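Hiria Floral Paper Cups, sleeve of 38

Hot and cold drinks. Single wall, rolled rim, printed flowers. Sold by the sleeve or by the case.

There are two sorts of paper cup in this world: the plain white one from the dentist's, and the sort with a picture of a mountain and a word like "Gather". We got tired of both. The Hiria has a few flowers and some leaves on a white background and leaves the talking to you.

It holds a sensible mug of tea, or a less sensible quantity of wine at a leaving do. The rim is rolled, so it doesn't feel like drinking out of an envelope. The seam runs straight down the side and the base is set up a little from the bottom edge.

Pack sizes

Sleeve: 38 cups
Half case: 12 sleeves
Sample: one cup, posted flat-ish, no charge (it will arrive looking as though someone sat on it; the print will be fine)
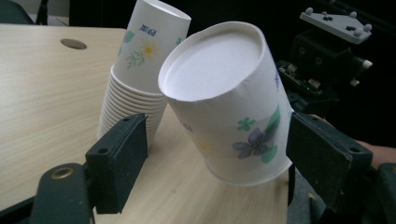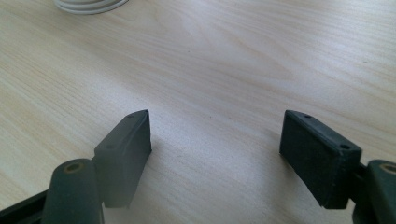
Storage is where most paper cups come to grief. Keep the sleeve closed until you need it and stand the opened cups upside down, nested, away from the kettle. A stack with its rims downwards, like the one on the table with the yellow daisy-like flower on the top cup, keeps dust out of the part you drink from and takes up very little of the tea point. It also gives people something to take hold of other than the rim, though in our experience they'll find the rim anyway. If two cups stick together, twist the outer one gently and pull. Blowing into them works too, but you'll be drinking alone.

The flowers vary from cup to cup. There's a purple one with five petals and the yellow one, both with green leaves, and we can't pick out one colour for you. Saturnino Segura in our packing room has been asked to do this for a wedding and has asked us to put it in writing that he won't be doing it again.

Will they fit our dispenser?

They fit the Parside wall tube and the larger Moya. They don't fit the small Moya, whatever the box says. You can have them loose on the table like everybody else.

Can I put them in the microwave?

Please don't. Use a mug.

Do you do lids?

Yes, the Heltalar clip lid, sold in bags of 100. It clicks when it's on properly. If it hasn't clicked, you have a hat for your cup and should walk carefully.

Delivery

Small orders go by post. Cases go by van and need someone in to take them. Quote stock number 623 if you ring, and have your postcode ready. The next batch is due in May.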